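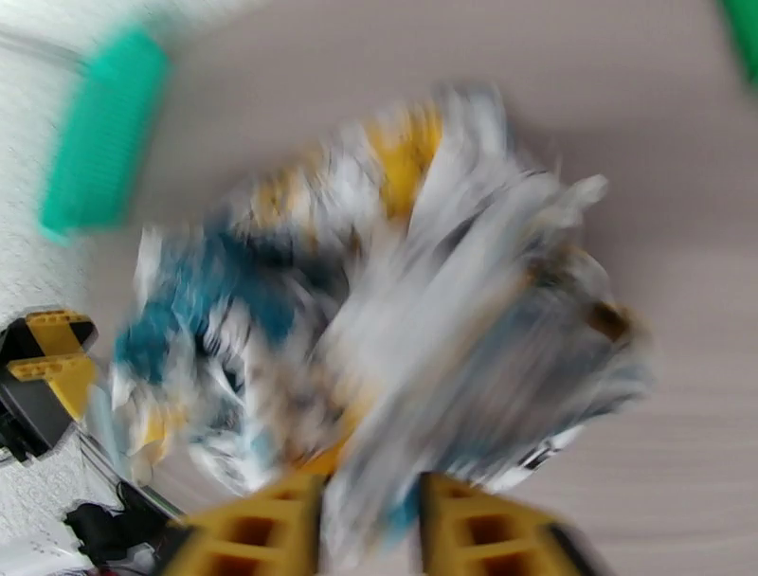
Mustard, teal and white print, badly in need of a fold.

How I fold printed cloths and fabric bags so they stand up in a basket

My drawer of cloths and fabric bags used to be one big knot. I'd pull at a handle hoping for the big Bravano bag and get two tea towels and a pillowcase along with it, and then of course the drawer wouldn't shut. My sister-in-law Nia Hopkin finally showed me how she does hers (she used to work on a market stall and can fold anything, including fitted sheets, which I still can't) and I've kept mine in a plastic basket ever since June. I'm ridiculously pleased with it!

You don't need much. A clear table, a basket with fairly straight or gently sloping sides, and whatever fabric bits have been living in a heap. An iron is handy if you're fussy. I only get mine out for linen.

First, shake everything out

Take each piece by two corners and give it a proper snap, the way you would before pegging it on the line. Do this before you even think about folding. A bunched-up print hides all sorts: receipts, crumbs, a hair bobble, and in my case half a pencil. Turn bags inside out and run a finger along the bottom seam.

If something needs a wash, wash it now. My printed cottons go in cool and inside out, so that the yellows stay yellow, and I dry them flat over the airer. Anything still a bit damp waits until tomorrow. I put one away too soon last winter and the whole lot smelt like a tent.

Folding a cloth

1. Lay it face down and smooth it from the middle outwards with the flat of your hand.
2. Fold both long sides in so they meet in the middle, then fold again to make one long strip.
3. Bring one short end up to about a hand's width from the other.
4. Fold that over again, and keep going until you've got a chunky little block.
5. Stand it on its edge. If it flops, open the last fold and make it tighter.

The print should end up on the outside. That matters more than I'd have thought, as I go by colour when I'm in a hurry, and the plain backs of cloths all look the same from the top.

Folding a bag

Bags are the same thing with handles in the way. Lay the bag flat and tuck the handles down over the body so they're lying on the fabric. Fold the sides in as before. Then start from the bottom and roll or fold upwards, and slip the last bit into the opening like you would with a pair of socks. My longest one is 62 cm from the top of the handles and it still goes down to something the size of a paperback.

Bags with a stiff base won't do it. My Gasser one has a card panel sewn in and I've given up and hung it on the back of the door. Padded ones are no good either.

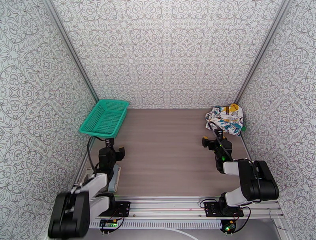
The basket makes more difference than the folding does, if I'm being truthful. I started out with a deep fabric cube from Drandura and everything sank to the bottom and went back to being a heap. What you want is something rigid. A plastic one like the turquoise-green basket over on the left does nicely: the wide rim gives you something to hold when you pull it off a shelf, and all those little slots in the bottom let the air through. Rounded corners are kind to fabric too. The sloping sides do mean that the folded blocks lean a bit at the ends, so I put the fattest ones there and the thin cotton ones in the middle.

Filling it up

Work from one short end to the other with the folded edges facing up. I tip the basket towards me on the table while I do it so that nothing topples, then set it flat once there's enough in there to hold itself up. Leave a gap you can get your hand into. A crammed basket looks lovely for a day and then you drag out three things every time you want one.

Heavier things go on their own. My canvas shopper weighs more than 200 g and squashes its neighbours, so it lives at the side with the apron.

Keeping it going

Bleddyn, my brother, will not fold. He drops his bags on the nearest table on his way in and that's that. What works in our house is that anything crumpled gets left out in plain sight, and I do the lot in one go with a cup of tea and the radio on. It's quite a soothing job once your hands know it.

A couple of things people have asked me:

Does it crease the print? A bit, along the folds. I fold in slightly different places each time and it hasn't bothered me.

Can you do it with silky scarves? You can, but they slither. Roll those and pop them in a mug or a small box inside the basket. I use an old Cavov tin with the lid off.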